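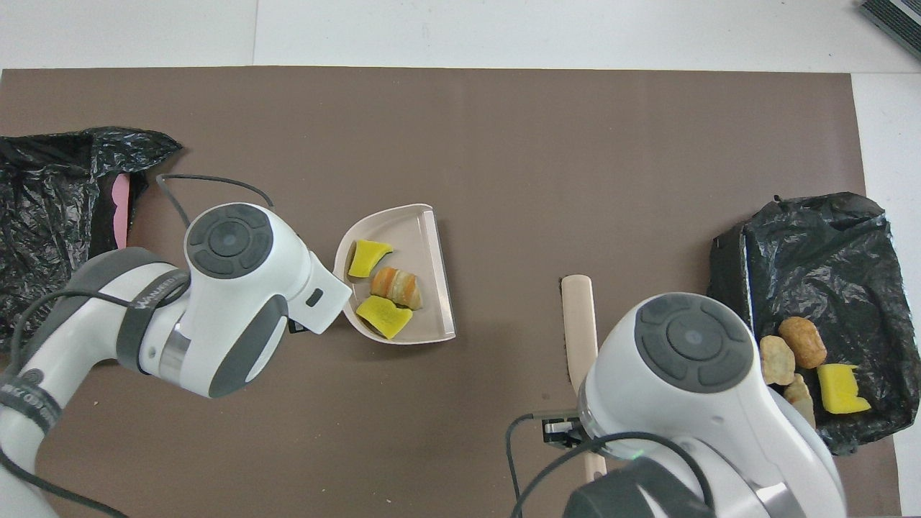

Le tapis brun-taupe, posé sur une surface blanche.

Ostent 2, logiciel de suivi de chantier hospitalier : notre avis après un lot complet

Ostent 2 s'adresse aux maîtres d'ouvrage et aux entreprises qui construisent ou rénovent des établissements de santé. Nous l'avons utilisé sur l'extension de la clinique Cilimis, un bâtiment de 92 lits dont le gros œuvre a été confié au groupement Anell-Zerouali. La version testée est celle du 6 mai.

L'installation se fait sur un serveur du client ou en hébergement chez l'éditeur. Nous avons choisi l'hébergement. L'import des plans a pris une matinée, avec une difficulté : les calques des fluides médicaux arrivent sous un seul nom et il faut les séparer à la main. Le support a répondu le jour même, sans solution automatique pour l'instant.

Le module des réserves est le plus abouti. Chaque remarque est rattachée à un local, à un lot et à une entreprise, avec une date limite. À la fin du test, la base contenait 1 727 remarques et la recherche restait rapide. Salma Lahlou, conductrice de travaux, apprécie surtout le filtre par gaine technique, absent de l'outil précédent. Les exports en tableur sont propres. Les exports PDF le sont moins : les en-têtes se décalent dès que le nom du local dépasse une ligne.

Le suivi des marchés convient pour un groupement de taille moyenne. Les avenants et les situations mensuelles se saisissent sans formation particulière. En revanche, la répartition des paiements entre cotraitants ne gère pas les retenues de garantie différentes d'une entreprise à l'autre. Magdy Bouazza, qui tient les comptes du groupement, a gardé son propre tableau à côté.

Sur tablette, l'application fonctionne hors connexion, ce qui compte dans un sous-sol. La synchronisation reprend seule au retour du réseau. Nous avons relevé deux doublons, faciles à fusionner.

La licence coûte 2 000 euros par an et par opération, utilisateurs illimités. L'hébergement est compris, la reprise des données anciennes ne l'est pas.

Points forts : réserves, mode hors connexion, tarif lisible.
Points faibles : import des calques, PDF, retenues de garantie.

Une mise à jour des exports est annoncée pour août. Pour une opération en entreprise générale, nous recommandons Ostent 2 dès maintenant. Pour un groupement, mieux vaut demander une démonstration du module financier avant de signer.

Marwa Hegazy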